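Visit to the Grullbridge Furniture Works
June 5, 2019
By Adaeze Lawal

Members of the Gilasham Trade Council visited the Grullbridge furniture works this week as part of the council's review of local employers. The group was received by Ayodele Onyeka, general manager, who gave a short account of the company's history and its present order book.

The works opened with 13 employees and now has 291 on its payroll. It makes desks and dining tables for schools, hotels, and private homes, and ships more than 2,000 pieces a month. Most of its lumber comes by rail through Odden.

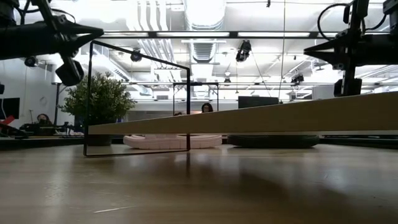
A light wood-grain tabletop at the Grullbridge works.

Mr. Onyeka spoke at length about finishing. The company changed its supplier of clear coat in December, following complaints from two hotel customers about ring marks. Returns have fallen in the months since, and the older product is no longer in stock.

Members also asked about training. Apprentices spend three years at the works and attend evening classes at the Neagu Institute, with tuition paid by the company. The council noted that bus service to the site ends before the late shift does, and agreed to raise the matter with the county.

The next visit will be to the Odden rail yard. Members who wish to attend should notify the office in writing.

Contact the Council | © 2019 Gilasham Trade Council | Back to top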